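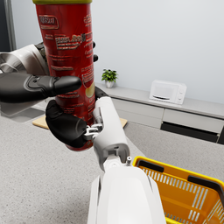
Robot Practice and Standards, Unit 6
Rules for two-handed handling of household goods
Notes by Eugeniusz Duda, Folville (revised February)

Read this before the lab. Bring the Flolten rule sheet with you, and a pencil, as you'll be crossing some of it out.

1. What the rules claim to cover

Most written rules for robot handling grew up around factory work: a known part, a fixed place, a fence. Then people started putting hands with fingers on robots and asking them to tidy kitchens, and the old rules got a new cover page. I'm not convinced that is enough. A snack can on a counter is an easy object by any standard, and even so the Flolten sheet has no clear line on how two hands should share it.

Rule 4 of the sheet says the grip must be "secure and proportionate." Ask yourself how you would fail a robot on that. If you can't say what a fail looks like, you don't have a rule. You have a wish.

2. Shared grips

When both hands touch one object, write down:

Which hand carries the load, and when that changes.
Where each contact is allowed. Printed labels are fine. Lids and rims are not, unless the task is opening.
What each hand does if the other one lets go.

The third line is the one that gets left out. The Tundimmont draft skips it completely and then spends two pages on the color of warning stickers.

3. Clear space

Keep the wrist housing in mind as well as the fingertips. Planners often check the fingers against the object and forget the bulky part behind them, and a shopping basket almost touching the wrist is a clearance problem even when the grip is perfect. Our lab rule is to measure from the widest part of the hand. Folded basket handles count as obstacles. So do cutting boards, thin as they are.

4. Simulated runs

Be careful with numbers that come out of a simulator. The Phuthong report lists 3233 simulated grasps and 316 failures, and then recommends the method for home use. Look at how it got there. Every run used the same can, with the same weight and the same friction setting. That tells you a good deal about one rendered can — and very little about a real one with a dent in it.

For this course, a simulated result may support a design choice. It may not be used alone to sign off on a safety rule. If you report one, state the friction value, the object mass, and what you counted as a failure. "Dropped" is not a definition. Dropped from what height, and after how long?

5. For the lab (room 2303)

Rewrite Rule 4 in 100 words or less so that two people watching the same run would reach the same verdict. Trade with another pair and try to break theirs. I expect most first drafts to break quickly — mine did.

Hand in both versions, with the objections written in the margin.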